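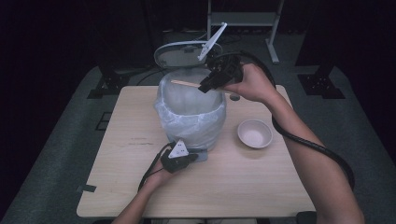 Amra Gashi asked on the tracker that the notes on setting up and looking after the station come before the file list, as anyone rebuilding it will want them first. They now do.

Flonon station: setup and care

Flonon is a two-gripper tabletop station. The operator holds one gripper in each hand and does small household jobs, mostly with trash cans, bags and bowls. The station lives in the Flatitz lab. Recordings go to the Zupan store.

Contents

2693 episodes kept out of 3000 recorded. The rest failed the sync check and are listed in rejected.txt. Gripper opening is logged in percent, with 0 for closed and 100 for open.

Before a session

1. Wipe the table and both pairs of fingertip pads with a dry cloth.
2. Close each gripper by hand and check that the pads meet flat. If one leads the other, stop and go to Repairs.
3. Run gromimley-check with the grippers open. Both must read 96 or higher.
4. Lay the cables so that they leave the grippers on the operator's side and have slack at full reach. A tight cable drags on the wrist and shows up in the logs as a slow drift.
5. Put a fresh bag in the trash can if the job calls for one, and fold it over the rim.
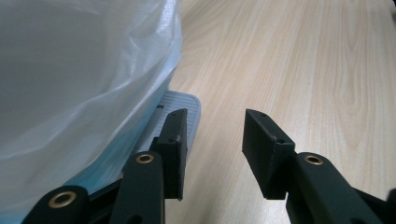

Thin film is the hardest thing the grippers handle. Dust on the pads makes it slip, and a pad that has turned a little on its arm will pinch one corner and let go of the other. Clean the pads again halfway through any bag session.

Repairs

Pads: replace in pairs, left and right together, even if only one is worn. Tighten by hand first, close the gripper, then finish with the short key.

Joints: one drop of light oil every Wednesday, wiped off after a minute. Keep oil off the pads — it doesn't come out, and the pad has to be thrown away.

Cables: if a reading jumps while the fingers are still, swap the cable before opening the housing. Most of the faults in the May log were cables.

Marker plates: do not peel or bend. A plate that has been off must be calibrated again, which takes 70 frames per gripper.

Known problems

The right gripper reads two points low after a long session. Restarting the check tool clears it. The cause hasn't been found.

Write any repair in service.txt with the episode number of the last good recording.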